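Subject: Re: [cell-talk] right hand unit dropping out, jaw zero drifting
Date: July 2, 2020

Quick one before I lose the afternoon. Toothbrush-and-glass station at Skerkgate, the pair of hand-held grippers, black, cable on each. Same table as ever.

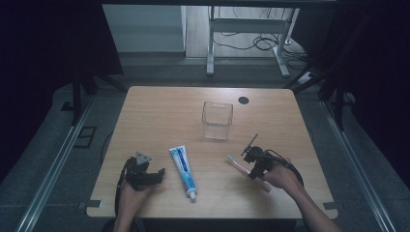
Issa wrote:
> Before anybody opens a housing, has the right cable been swapped with the left? We had the same thing at Durport, dropouts on one side only, and spent ages on the encoder board. It was the plug. The coil looks fine from outside and the conductor is broken right where it goes into the boot. Also what do you mean by drift. Drift over a session or drift after power cycle? Those are two different faults and your first mail mixes them up.

Fair. They are mixed up, I wrote it standing up. Trying again.

Fault A, dropouts. Right unit only. Jaw value goes to 255 for a moment and then comes back. 255 is what the reader box gives when it hears nothing from the encoder, so it's not a real position, ignore anyone who tells you the jaws are "over-opening". Happens mostly when the wrist rolls outward, like when you bring the brush around to point the head at the glass. Hardly ever on the tube. The tube gets picked with the wrist flat.

Fault B, drift. Also right unit. Over a session, not after power cycle. Starts at zero closed, by the end of a long run closed reads 8. Power cycle does NOT fix it, re-zero does. Left unit stays put.

And yes, swapped the cables this morning. Dropouts moved to the left. So Issa is right about A and I owe somebody a coffee. B stayed on the right so B is not the cable.

What I did for A, in order, in case it helps the Hindholm people who have the same kit:

Powered the reader box down first. Please do this. Hot-plugging these is how we killed a board in December.

Pulled the boot back. No visible break. Wiggled it with a meter on the signal pair and it opened up at a slight bend, closed again when straight.

Cut back past the bad part, new crimp, new boot. Lost a bit of length off the coil, doesn't matter, there was plenty.

Added a strain loop at the unit end. Small loop, one tie, not tight. The old one had the cable coming straight out of the boot and all the pull went into the crimp.

Rolled the wrist both ways for a full run of 37 picks. No 255s in the log. I'll call that fixed until it isn't.

Now B. This is where I want opinions. Opened the right unit up on the bench. Jaw pads OK, some wear, nothing silly. The slide has a little play that the left one doesn't have. The encoder magnet is held with one grub screw and that screw turned with almost no effort. So my guess is the magnet creeps a little every time the jaws shut hard, and it adds up. Cleaned the thread, a drop of the medium threadlock, set it, left it overnight before closing up. Haven't done a long run since so I can't tell you if 8 is gone.

Question for the list: does anyone fit a second grub screw? There's a boss on the other side that looks like it wants one but it's not tapped on ours. I don't want to drill it and find out it was there for the molding.

Other question. Re-zero procedure. The sheet says close on nothing, press, done. I've been closing on a 2 mm shim and subtracting, since the pads squash and you get a different zero depending how hard you squeeze. Shim gives me the same number each time, bare pads don't. Is that a bad idea for the thin stuff? The brush handle is fine either way but the glass wants a gentle grip and I'd rather not be off at the soft end. If somebody has done this properly please send numbers.

Table side, since it got asked last time:

Marker plates. Check the screws weekly, finger test is enough. If the plate rocks at all, the tracked pose rocks with it and you'll be chasing a fault that isn't in the gripper. Don't wipe them with solvent. Dry cloth.

Table clamps. Snug them before each session. If the table gets knocked, redo the table origin, don't just push it back to where it looks right. I did that once and threw away a day of runs.

Cables. Over the side of the table on the left, coil kept out to the right. Don't cross them. If they cross, the person doing the picks ends up fighting one with the other and you see it in the wrist data as a nasty little tug.

Power strip. Off at the strip when you leave, not only at the box. The box keeps the encoders warm otherwise and the first readings the next morning don't match the zero you set. Might be related to B now that I think of it, but the left doesn't do it so probably not.

Log. Write down every re-zero, time and the value before you pressed. Not "rezeroed". The value before is the only thing that tells us how fast it's moving. Right now I have over a month of entries that just say "done" and they're no use to me at all, half of them are mine.

Spares: one good cable left in the Skerkgate drawer, no spare magnet. Durport had two magnets on the last list, can somebody check if they're still there and hold one for us. Don't ship yet, want to see how the threadlock does.

Issa, on your other point about the boots, agree we should do all of them and not wait for the next one to go. I can do ours. Hindholm would need to send theirs or get somebody with the right crimp tool, the cheap one mangles these contacts — I've got two ruined ones here if anyone needs convincing.

Long run is tommorow, if the room's free. Will post closed values at start, middle and end, both units, shim and bare. If the right one is still creeping I'll pull the magnet and look at the shaft for a flat, which I should of done while it was open.

Replies to the list please, not to me, I lose them.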